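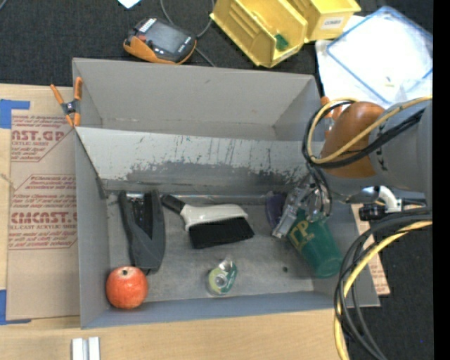 4. Sorting and Cleaning the Tote

4.1 Before you start

The Saltis open tote arrives clean and leaves your care looking like it has been through a divorce. This section covers emptying it, sorting what comes out, and getting the inside back to a state you could show a guest. It applies to the standard gray tote and to the deep version, with or without the sloping panel.

You will need:
A table that can take a bit of weight
The hand brush
A damp cloth and a dry cloth
Mistorer surface cleaner, or plain dish soap and water
A place to put everything, decided in advance

The last item is the one people skip. If you have no place to put everything, you are about to move a mess from a box to a table, and you don't need a manual for that.

4.2 Emptying the tote

1. Set the tote flat on the table with the open top facing up. Check that no corner hangs over the edge.

2. Take out food first. Fruit goes to the kitchen. An apple or a pomegranate will survive a while among the hardware, but it bruises against anything with a corner, and the tote is mostly things with corners.

3. Take out cups next. Look inside each one before you turn it over. Small parts like to move into cups and will come out all at once.

4. Take out tape dispensers and other small plastic items. Press the loose end of the tape down onto the roll before you set it aside.

5. Lift out long or heavy items with both hands. Do not drag them across the floor of the tote.

6. Take out the brush last and keep it handy for 4.4.

CAUTION: Do not tip the tote to empty it. It is faster, and you will spend the time you saved under the table.

4.3 Sorting

Make one pile for each room, plus one for things that don't belong to any room. Keep the second kind of pile small. If it is bigger than the others, go through it again and be less sentimental.

1. Wipe each item with the dry cloth before it goes on a pile.

2. Put anything breakable toward the middle of the table.

3. Brushes rest on their backs or sides, bristles clear of the table. A brush left standing on its bristles overnight will have a permanent opinion about which way they should point.

4. Items with metal parts go on a cloth. See 4.6 if you notice rust.

5. Anything you can't identify gets a label with the date you found it (Apr 20, 2022, say). If the label is still there in November, you have your answer.

4.4 Cleaning the inside

1. Brush loose dirt down the sloping panel toward the floor of the tote, then into one corner. Short strokes work best.

2. Pick up the dirt with the damp cloth.

3. Mix 90 ml of Mistorer with 1000 ml of warm water. Wipe the side walls first, the panel second, and the floor last.

4. Leave the solution on stubborn smudges for 70 seconds, then wipe again.

5. Rinse with clean water and dry with the dry cloth. Don't forget the seam where the panel meets the floor, which collects grit with real dedication.

NOTE: Dark scuffs on the lower part of the panel may be marks left by other materials, or they may be scratches. Marks wipe off, with effort. Scratches do not, with any amount of effort, and do not affect use. If you have been rubbing the same line for five minutes, it's a scratch.

CAUTION: No scouring powder, steel wool or solvents. They will remove the scuffs and replace them with a larger area of something worse.

4.5 Putting things back

Heavy items go in first, flat on the floor, along a side wall. Cups can lie down, but a cup on its side will roll until it meets something, so give it something to meet. Leave the brush on top. Do not stack above the rim.

Fruit does not go back in.

4.6 Spare parts and problems

Replacement panels are sold singly by Wendt under order number 300. The fixing clips are included. The patience is not.

Tote rocks on the table: check for a small item trapped underneath, then check the table.

Panel rattles: push both lower corners down until they seat.

Rust spots on stored items: the tote was closed up damp. Repeat step 5 of 4.4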